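Comparing two hand-held grippers on cloth: soft pads or hard tips?

14 comments | 2 shares

Hi all, first question on here so be gentle. I've got two hand-held grippers on loan for July, a Gendby and a Broltix, and I'm trying to work out which one is better for picking up clothes and bedding. Blocks and cups were easy with both. Cloth is a different animal and I'm having a great time with it!

The Gendby has the softer fingertips and weighs 550 grams on my kitchen scales. The Broltix is only 358 grams and my wrist much prefers it, but its tips are hard plastic and thin cotton slides straight out if I lift quickly. Thick knits are fine on either.

My trouble is that I can't get a fair comparison. One go I'll grab a lovely fat fold and feel like a genius, the next I pinch the same cloth flat and get nothing. I've been using a heap of mixed stuff so there's plenty of variety. How do you lot set up a cloth test so the results mean something? And is it worth swapping the tips on the light one before I give up on it?

-- Ayantu Gidey

3 replies

REPLY 1 (accepted, 31 votes)

Great question, and I love that you went straight for the messy pile. I did much the same last year with a Brivent and two home-made ones, and the grip points were what caught me out. If you choose a new spot every time you're mostly testing your own eye.

What worked for me was starting each run with the jaws fully open and lined up on one cloth, with everything else left heaped behind it.

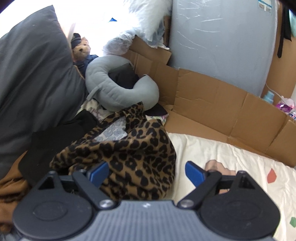 Jaws open on the leopard print, neck pillow and cardboard further back.

Then close at the same speed, lift to the same height (I used the edge of a shelf) and hold while you count to five. Write down held, slipped or missed. Keep "missed" separate from "slipped" -- a miss is mostly you, a slip is mostly the tips. I lumped them together for a whole evening and had to throw the lot out, which still stings.

Do bunched and flat as two separate tests too. Any gripper looks brilliant on a good bunch. Flat cotton on a firm surface is where mine fell to bits, and also where the most interesting differences showed up.

A patterned cloth is handy if you're filming, by the way. You can watch the print move against the pads and spot a slip starting well before the cloth drops. Knits are harder to read, especially the dark ones, so I'd shoot those with a lamp low down on one side.

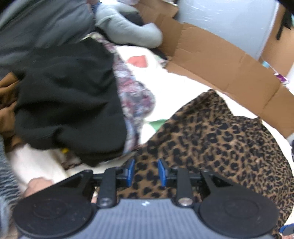

How many lifts do I need before I can trust the difference between two grippers?
Thirty per cloth on each gripper is a decent start, and if the two scores are still close after that, do thirty more before picking a winner.

I ended up with 1,930 lifts across everything, mostly because I was enjoying myself. You don't need anywhere near that.

17 comments on this reply

REPLY 2 (9 votes)

Definitely swap the tips first! I run a Sitompul, also hard plastic out of the box, and stuck on rubber pads roughly 2 mm thick. Night and day on pillowcases. Check the jaws still close all the way afterwards, mine didn't and I had to sand the backs down. Wipe the pads between sessions as well, they pick up fluff like mad and you'll think the gripper has got worse.

Weight matters more than you'd expect if you're doing long sessions. After an hour with a heavy one my lifts got sloppy and the numbers dropped with them, so swap grippers every ten lifts or so and share the tiredness out.

REPLY 3 (1 vote)

just use the heavier one

Was this page helpful? 22 found this helpful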